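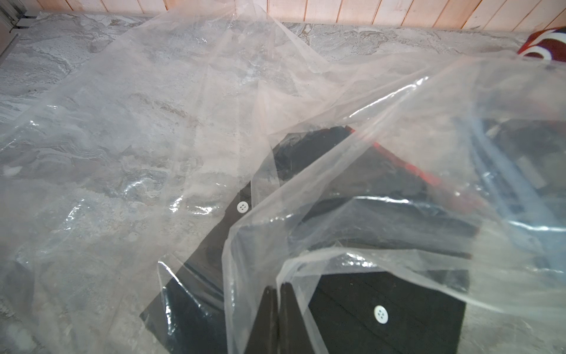
Chapter 7

Where Vehicles Are Built: Plant Location and Local Content

A car sold in one country is often assembled in a second and made of parts from a dozen others. The decision about where final assembly takes place is among the largest a vehicle manufacturer makes, and it is seldom reversed in less than ten years. The reasons behind it are partly physical. Some goods travel well. A thin sheet of clear plastic film, which can lie in loose folds over a shirt and a marble-patterned countertop and take the shape of both, can be packed into very little space and sent almost anywhere at low cost per unit. A finished car cannot be folded, stacked tightly, or shipped without paying to move a great deal of air. Manufacturers have therefore looked for ways to move vehicles as parts for as long as they have sold them abroad, and governments have looked for ways to keep as much of the remaining work as possible within their borders.

This chapter examines how those two interests meet. It begins with the basic forms of overseas assembly, continues with the rules that define a "local" vehicle, and closes with the question of supplier development. Readers who have completed Chapter 6 will already be familiar with the terms platform, variant, and model cycle, which are used here without further definition.

Learning objectives

After studying this chapter, you should be able to:

Distinguish among fully built, semi-knocked-down, and completely knocked-down vehicle supply.
Calculate a simple local content ratio by the value method.
Explain why two countries may classify the same vehicle differently.
Describe the effect of production volume on the decision to stamp body panels locally.
Assess the risks that a supplier accepts when it follows a manufacturer to a new market.

Key terms

Completely knocked down (CKD)
Semi-knocked down (SKD)
Fully built unit
Local content ratio
Rule of origin
Tier 1 supplier
Minimum efficient scale

Opening case: The Amow hatchback in Cadden

The Stamatopoulos company entered the Cadden market with a single model, a small five-door hatchback named the Amow. For its first three years the car was imported fully built. Import duty was high, the price placed it above most of its rivals, and annual sales did not pass 778 units. Dealers reported steady interest among buyers but a poor rate of completed sales.

Management considered two proposals. The first was to continue importing and to accept a smaller margin on each car. The second was to lease part of an existing bus works in the port district of Nornari and to assemble the Amow there from kits. Tania Sikder, then head of regional planning, prepared the financial comparison. Her report found that kit assembly would lose money in its first two years under any reasonable forecast. It would also qualify the company for a reduced duty on parts, on the condition that local content rose on a fixed schedule.

The board chose assembly. The Nornari line opened with 300 employees, most of whom had been hired from the bus works and required retraining in spot welding and trim fitting. Painted bodies arrived from the home plant. Engines, gearboxes, and wiring arrived in separate cases. Seats, batteries, tires, and glass were purchased in Cadden from the first month.

Difficulties appeared where the planning report had not looked for them. Door seals supplied with the kits hardened in storage and had to be replaced. One ship's delay could stop the line for a week, and early stocks of fasteners were held in the wrong proportions. Mebrat Birhane, the plant's first materials manager, responded by separating parts into those that could be bought again locally at short notice and those that could not, and by holding a larger reserve of the second group. The practice raised storage costs. It also ended most of the stoppages, and it was later adopted at two other Stamatopoulos plants.

The case is taken up again in Section 7.4. As you read, consider which costs Sikder's report could have foreseen and which became known only through operation.

7.1 Forms of vehicle supply

A fully built unit is a vehicle that leaves its plant of origin ready for sale, apart from minor preparation by the dealer. The importing country receives duty, port fees, and work in distribution and service. It receives no manufacturing work.

Semi-knocked-down supply divides the vehicle into a small number of large assemblies. The body is normally painted and trimmed before shipment, and the receiving plant attaches the engine, axles, wheels, and other major items. The investment required is modest. For this reason SKD is often used as a trial stage, and some governments permit it only for a limited period.

Completely knocked-down supply goes further. The body may arrive as separate panels, which are then welded and painted at the receiving plant. A paint shop is the most expensive single part of such a plant, and its presence or absence is a useful sign of how long a manufacturer intends to stay. The Nornari operation fell between the two forms, as many do. It received painted bodies but fitted nearly all of the interior on site.

Students should note that these terms are not used in the same way everywhere. A kit regarded as CKD under one customs code may be treated as SKD under another, and the duty owed can differ sharply. Contracts should state the condition of each assembly in full and should not depend on the abbreviation alone.

7.2 Measuring local content

The most common measure is the value method. The value of parts and labor obtained within the country is divided by the factory price of the finished vehicle, and the result is given as a percentage. If a vehicle has a factory price of 10,000 currency units and the imported parts in it cost 6,000, the local content ratio is 40 percent.

The method appears simple, but it depends on choices that must be settled in advance. A seat sewn in Cadden from imported fabric over an imported frame may be counted as wholly local, as partly local, or as imported, according to the rule in force. Changes in the exchange rate also alter the ratio although no change has been made to the vehicle. A falling local currency makes imported parts more costly and lowers the ratio, which may place a plant in breach of its agreement through no act of its own.

Some countries avoid these problems by use of a parts list. The rule names the items that must be made locally, such as batteries, exhaust systems, or wheels, and value is not considered. Lists are easy to inspect. They are slow to change, however, and may continue to require parts that newer vehicles no longer carry.

The requirement applied to the Amow combined both methods. A target of 70 percent by value was set for the end of the model cycle, together with a short list of items to be sourced locally from the start. Section 7.3 sets out the calculation for each year of the schedule and compares it with the ratios the plant reported.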